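From: Ruby-Lee Rewi
To: prurkcombe-pickem
Date: 24/08/2021
Subject: Re: tiebreakers and the Rivas game

Hi all,

Jalen, thanks for getting the ball rolling (no pun intended, well, maybe a little). I've trimmed your message down to the parts I have something to say about.

Jalen Hutchins wrote:
> Can we please settle the tiebreaker before the season starts? Last
> year Bořivoj and I finished level and it came down to who sent in
> the sign-up form first, which is no way to run anything. I'd go with
> total goals on the last night of the season, closest guess wins.
>
> Also, does a match that gets called off at half count or not? I had
> Rivas to beat Brondton in December, they were two up when the lights
> went out, and I got zip for it.
>
> And are we still doing the 200 cap on confidence points? I keep
> hearing different things.

Tiebreaker first. I like total goals, but closest guess has a hole in it. If you say 26 and I say 40 and the real number is 33, we're tied again and back to fighting over sign-up forms. So how about closest without going over, like on the game shows? If everybody goes over, then the lowest guess takes it. Same guess, split the pot and buy each other a drink.

On the called-off match, I looked it up in the old rules (Krisztina still had them, bless her) and they say a pick only counts if the league posts a final score. They replayed that one in full and Brondton won it, so by the book you had a loser, Jalen, sorry! I do feel for you. I had Rivas too, and I'd put way too much on them because their keeper was on that ridiculous run and I figured Brondton couldn't score in an empty barn. If people want to change it so abandoned games get tossed out and you get your points back, I'd vote yes. But it has to be for this season going forward. I'm not going back through last year's sheet, I still have nightmares about column M.

The cap stays at 200 as far as I know. That's for the whole season, all in, including the cup rounds. Mahsa wanted to go higher for the people who like to swing big late, and I get it, but we tried no cap the first year and one guy was out of it before the clocks changed. He quit reading the emails and we never got his dues.

One more thing while I have you. Please, please stop picking against the spread from the Prindamano page without checking when it was updated. Their lines go stale overnight. Last spring they had Rivas as a heavy favorite a full day after two of their starters were ruled out, and half of this list jumped on it (me included, I'm not proud). Their season preview is still worth a read, though. It's 3,082 words and I read every one of them at the dentist. They have Brondton finishing top three, which seems nuts to me with that back line. They gave up goals on corners all year and didn't sign anybody over six feet.

My own early lean, for what it's worth: Brondton to start slow, Rivas under on goals the first month while the new coach gets everybody to stop running around like puppies, and draws, lots of draws. I always underpick draws. I think we all do, it feels like throwing a pick away, and then you look at the table at the end and Bořivoj has snuck past you with a pile of them. 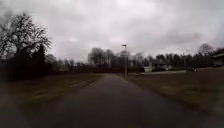 Gray skies over the path.

So, can I get a yes or no from everybody on the two changes (closest without going over, and points back for abandoned games)? Reply to the list and not just to me, or I'll lose it. Krisztina has the new sheet started and needs to know about the second one before she does the formulas.

Mahsa, do you still want to do the cup bracket separately? I can take it if you're swamped.

Ruby-Lee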